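Celtstead Fruit Share: Questions We Get a Lot

Last updated July 25, 2018

What is this, exactly?

A fruit share. Celtstead has a lot of backyard trees planted by people who liked the idea of fruit more than they liked ladders. You tell us about a tree, we send pickers, and the fruit gets split. It began the May that Farah Tuhumury mentioned at a block party that she had a cherry tree she was "not emotionally equipped for." She has since added a plum.

Does it cost anything?

No. We pass a jar at the fall potluck and it mostly collects bottle caps.

How is the fruit split?

One third to the household with the tree, one third to the pickers, one third to the Stardale Street pantry. If the household doesn't want its third, it goes to the pantry too. If the pickers don't want theirs, we'd like to know what they've been doing up there for two hours.

I have a tree. What happens next?

Leave a note with the address, the kind of fruit if you know it, and how tall the tree is. Everybody says "not that tall." Please go outside and look. Brijesh Saxena will stop by for a few minutes to check for wasps, wires and soft ground, and then we put you on the list.

We can usually get to a tree within 9 days of the visit. Apricots jump the line. They are ripe for what feels like an afternoon and they do not care about your vacation.

My tree is 100 feet from the nearest road and up a slope. Is that a problem?

For you, no.

What should I bring to a pick?

Closed shoes, a hat, water, and something to put fruit in. It should have holes in the sides or bottom so air gets through, and it should be something you can carry when full. People overestimate the second part. A bucket is fine for cherries. A trash bag is fine for nothing.

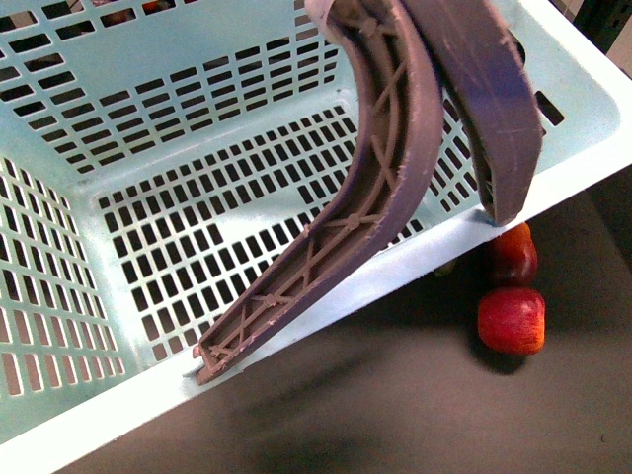
Slots all over, floor included. Apples are fine in one of these.

Do I have to go up a ladder?

No, and if you've had a beer with lunch, you may not. We have two orchard ladders and a set of pole pickers. Ground people do the low branches, sort, and tell ladder people about the ones they missed. This last job never wants for applicants.

Can I bring my kids?

Yes, from age 7 up, with an adult who is paying attention to them and not to the plums. Smaller kids can come along to the sorting table. Dogs stay home. We had a dog once. It ate windfalls all morning and then rode home in İlker Taşdemir's car, and he would prefer that we leave the story there.

How do I know if something is ripe?

Lift it and give it a slight turn. A ripe apple comes away with its stem. If you have to pull, leave it. Pears are the exception, as they are to most things: pick them while they're still hard and let them finish indoors, or they'll go brown in the middle out of spite.

Plums should give a little under the thumb. One thumb, once, please. A plum that has been checked by everybody is jam.

What about fruit on the ground?

Goes in its own container, never in with the picked fruit. Anything split, chewed or inhabited goes to compost. Sound windfalls are for sauce and cider, and they need using within a day or so. We don't send them to the pantry, which has enough to deal with.

How should I store my share?

One layer deep if you can manage it, stems up, somewhere cool. A shallow bin works well for anything that bruises. Apples keep for weeks in a garage. Keep them away from potatoes and from each other's bad influence: go through them every few days and take out any that are turning soft.

Don't wash anything until you're about to eat it. We understand the urge. 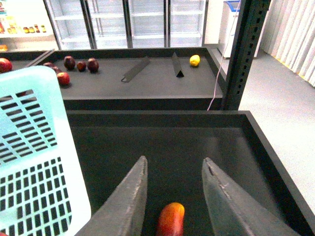 Masanobu Kubo wrote in to disagree with the part about washing. I rinse mine the day I bring them home, dry them on a towel and put them in the fridge, and I have never lost a batch. What ruins them is putting them away damp. Maybe say that instead, and stop scaring people off the faucet.

Fair enough. Dry them properly and do as you like. The rest of you, who we have seen dry things, should wait.

Can I pick a tree that hangs over the sidewalk?

Ask first. A branch over the sidewalk still belongs to somebody, and that somebody is often at the window. Most people say yes. One man on Imden Road says no every year and then leaves a full bag at our table, so we keep asking.

Do you take lemons, figs, quinces?

Figs, yes, and you will be popular. Lemons if you have somehow grown them here. Quinces, yes, although at the moment they all go to Barış Dursun, who makes a paste out of them. If you would like to compete for the quinces, you're welcome to raise it with him.

Do you prune?

We run a pruning morning in late winter and will happily show you how on your own tree. We don't prune for people. We tried it, and found that everyone has feelings about a branch once it's in the wheelbarrow.

What if it rains?

Light rain, we go. Wind or thunder, we don't. The pick leader sends a message by 7 in the morning. If you hear nothing, it's on, and you should have been up anyway.

I signed up and then couldn't come. Are you mad?

A bit. Let the pick leader know the night before and we'll be over it by breakfast. We need at least 4 people to do a full-grown tree safely, so one missing person can cancel the whole thing.

Can I sell what I make from my share?

Your third is yours. Sell the jam, trade it, give it to a sister-in-law you're unsure about. Please don't put our name on the label. We've tasted some of it.

Where do I return the pole picker I've had since last season?

The shed behind the Paredes hardware store, side door, any afternoon. No questions will be asked. There will be a look.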